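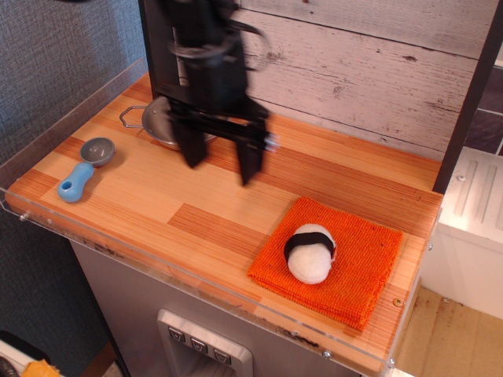

3.2 Worktop material and object placement

The second part of the study concerned how small kitchen items are laid out on a short length of wooden worktop, and whether the visible grain affects where people set them down. Bugti and Abbasi had earlier reported, for the Drunddale kitchens, that users tend to line up long-handled items with the edge of the surface. We wanted to see whether the same held for a worktop with strong striping.

Sessions were run in December at the Jatotgate site. Each of the 42 participants arranged a fixed set of items, which included a stainless steel pot with a wire handle, a scoop or ladle with a light blue plastic handle, and a square orange cloth. Small soft or rounded items were added in later rounds. No instruction was given on spacing. In total 323 layouts were recorded and coded by Maham Bugti and Tahira Abbasi using the Kälin grid, with disagreements settled by a second reading.

Handled items were coded by the direction of the handle end – front, back, left or right, or the corner between two of these. The cloth was coded by its nearest edge of the worktop. Round items without a handle were coded by position alone. 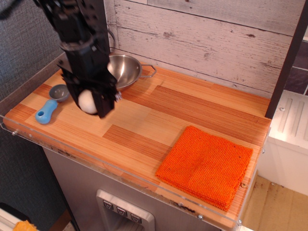
Figure 4. Worktop with pot, blue-handled ladle, white ball and orange cloth. The ladle is coded front-left; the cloth is coded right front.

Diagonal placement of the blue-handled item was more common than the Dastberg results would suggest, and was found in around 40 per cent of layouts. The cloth was moved least once set down. Grain direction had no clear effect on the pot – its handle was turned to either side with similar frequency.

Shares 42 | Comments 0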